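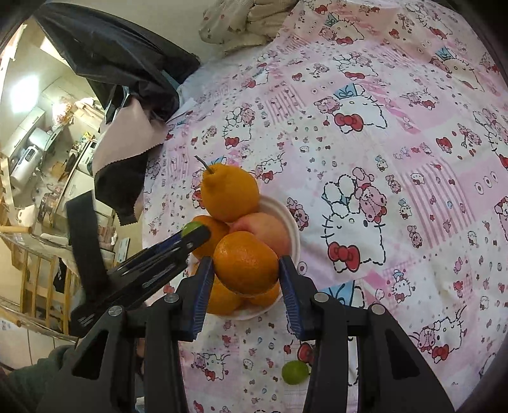 Why does white tend to crack first when other colors on the same cloth hold up?

Mostly because the white layer is thicker and carries more pigment for the same amount of binder. It dries stiff, and when the cotton flexes in the wash the film breaks along the folds. The pinks and blues are thin enough to bend with the cloth.

**October, wash tests on pigment prints**

Started the second round this morning. Cloth is the plain-weave cotton from Stiltex, same bolt as last time, cut from the far end. I scoured it yesterday with soda ash and a little detergent and line dried it overnight. Last round I skipped the scour on part of the cloth and could see it in the results, so from now on everything gets scoured, including the small swatches nobody plans to keep.

Mixed one batch of white, 600 g, and split it. Half is our usual recipe. The other half has extra Clakau binder and 2% fixer by weight. Everything else the same: same screen, same squeegee, same number of pulls. The batch with extra binder is a bit runny. It went through the mesh fine but crept under the edge of the stencil on the fine lines. Might need a pinch of thickener. I didn't add any today because I want to change one thing at a time, and the binder and fixer already make it more than one.

Note on the fixer: the lid on the old jar had a crust under it, so I opened the new jar. Old one is on the shelf by the sink with tape over the top. Don't use it for tests. Probably all right for table covers and rags.

Printed with the flood stroke first, then the pull. Bendik Nordin thinks we flood too heavily with the white and that half the problem is right there. He may be right. I laid a dry swatch over my finger and the white from our usual recipe felt like a sticker. The swatch with more binder felt closer to cloth, with a slight tack to it that I hope goes away with curing.

**Curing**

Heat press, the Bolix, with the silicone sheet. Let it warm up fully before the first swatch. I did the first one too early last round and then couldn't explain why it washed out worse than its twin, and it took me most of an afternoon to work out that the plate was still coming up.

The left rear corner of the press is still cool. I checked it by pressing a strip of the heat-sensitive paper and that corner came out pale. I'm keeping swatches to the middle of the plate. Achilleas Petridis has the manual and says the element can be swapped from the back without taking the whole head off. Leaving it until the tests are done so that I don't change the heat halfway through.

Order of work, as done today:

- air dry on the rack until no shine is left on the white
- press face down on the silicone sheet
- let it cool flat, no folding
- label on the back with laundry pen, bottom right
- leave it alone until tomorrow before washing

That last item matters more than I thought. The swatches I washed the same day last round all did worse, in both recipes. The paste maker's sheet mentions a rest period in small print and I had read straight past it.

**Washing**

Plan is 12 washes, warm, ordinary powder, spun and line dried between each. No dryer for this set. I want a dryer set later, since people will use one whatever the care label says, but that's for another page.

After every wash I look at the fold lines under the bench lamp and rub the white with a damp rag. If color comes off on the rag I write that down. If the print cracks I mark where. I stopped giving scores out of ten last time. Achilleas and I looked at the same swatch and couldn't agree on the number, but we agreed right away on whether it was cracked.

First wash done on the swatches left from the earlier round, only to check the machine. Usual recipe: hairline crack along the main fold, no rub-off. Unscoured piece: white lifting at the edge, some rub-off. Scoured piece with the thin white: nothing to report.

**Other things to sort out**

The Smadi order is nearly 400 tea towels and they want a white ground behind the lettering. If the heavier white can't be made to behave, I would like to ask them to consider reversing it, so the lettering prints in color on bare cloth and the white goes away. It would be cheaper for them as well. I don't want to raise it until I have swatches in hand that have been through the full set of washes, good ones and bad ones.

Screen number on the lettering is wrong in the book. It's written under the old mesh. The one on the rack is the finer mesh, and the stencil on it has a pinhole near the top of the second line. Touched it up with a brush and screen filler and left it by the window. Check it against the light before printing.

Squeegee blade on the long handle is rounded at one end. You can see it in the print as a band where the paste is heavier. I turned it around and used the good end for the swatches, but it won't do for a full-width pull. New blade is on the shopping list, along with thickener and laundry pens.

Bendik asked whether we could print two thin passes of white with a flash between them and skip the thick pass. I tried it on one scrap with the hot air gun. Coverage looked as good as the single heavy pass, maybe a little better on the edges. Registration was off by a hair on the second pass since the cloth had shrunk a touch under the heat. It's worth a proper try with the cloth glued down to the board. I put the scrap in with the wash set, marked with a cross so it doesn't get mixed up with the rest.

Left for tomorrow: wash the new swatches for the first time, clean the white screen properly (I only rinsed it, there is haze in the corners), and ring Stiltex about whether the next bolt comes from the same mill run. Leftover white is in the two lidded tubs under the bench, damp cloth over the paste. Stir before use.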